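Board index > Home & Kitchen > Furniture, Surfaces & Regrets

Topic: White tabletops. Talk me out of it, or don't

gradyp_ohio
We need a new kitchen table by December, when both sets of in-laws arrive on the same day. My wife wants plain white, matte, no pattern. I want brown, the color of everything I spill. Budget is 400 all in. There's a Fostora at the outlet that we both sort of like, and a Paisan that costs the same and has worse legs. Anybody living with white?

mohammedawal_ansah
Two years with a white Paisan. It is a lovely table for the 21 minutes after you clean it. Then somebody sets down a coffee. Mine has a ring from a mug I don't even own.

lint_trap
Disagree completely. White shows dirt, so you clean it. Brown hides dirt, so you eat off it. I grew up with a brown table and I have questions for my parents.

gradyp_ohio
My wife has asked me to print that and put it on the fridge.

ObedAtinga
Matte or gloss matters more than the color. Gloss shows every fingerprint. Matte takes a wipe well enough but it picks up whatever light is in the room, so "white" at noon is gray by supper. Go look at one in your own kind of light before you hand over money. Some white surfaces, for the undecided: 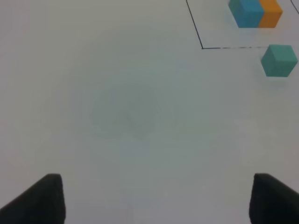
White in all three, and no two of them quite the same white.
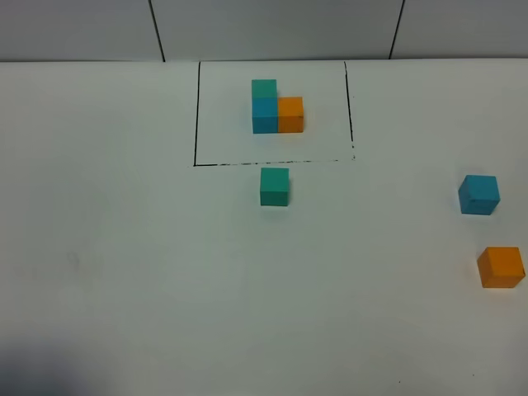
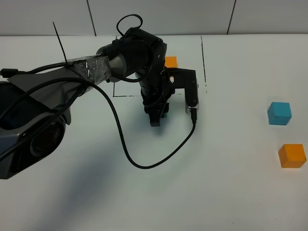
gradyp_ohio
Can you get dried marker off a matte white top without leaving a shiny patch?

ObedAtinga
Rubbing alcohol on a soft cloth, dabbed and lifted, then plain water. Try it on the underside first. The shiny patch comes from scrubbing, so put the magic sponge back in the cupboard.

lint_trap
Magic sponge is fine if you have a light touch.

ObedAtinga
It's very fine sandpaper with good publicity.

lint_trap
I have used one every Sunday on the same table and it looks great.

mohammedawal_ansah
Is it still matte?

lint_trap
It's a satin now. I like satin.

Skuvska_refugee
Whatever you do, check the edges. I had a Skuvska with a beautiful top and edge banding that let go one corner at a time, like it was leaving the marriage. Glue, clamp, repeat. I sold it for 100 and felt guilty on the drive home.

mohammedawal_ansah
I might have bought that table.

Skuvska_refugee
No refunds.

gradyp_ohio
What about a tablecloth? Serious question.

lint_trap
Then why buy the white table

gradyp_ohio
That's what I said at home and it went over poorly.

tess.k
Placemats. Felt pads under anything ceramic. Turmeric stays on the stove side of the kitchen. We've done this with a Fostora and two kids and it's held up okay - one pink spot, which I've decided is a popsicle and will not be looking into.

ObedAtinga
Pink spot: baking soda paste, leave it ten minutes, wipe. Don't rub.

tess.k
I've gotten used to it now.

gradyp_ohio
Update. Went to the Stastport store, where they had the Fostora in white and in something called "oat." Oat is white that has given up. We bought the oat. Everybody is equally unhappy and it comes Sunday.

lint_trap
Oat will show coffee too, you know.

gradyp_ohio
Let me have the weekend.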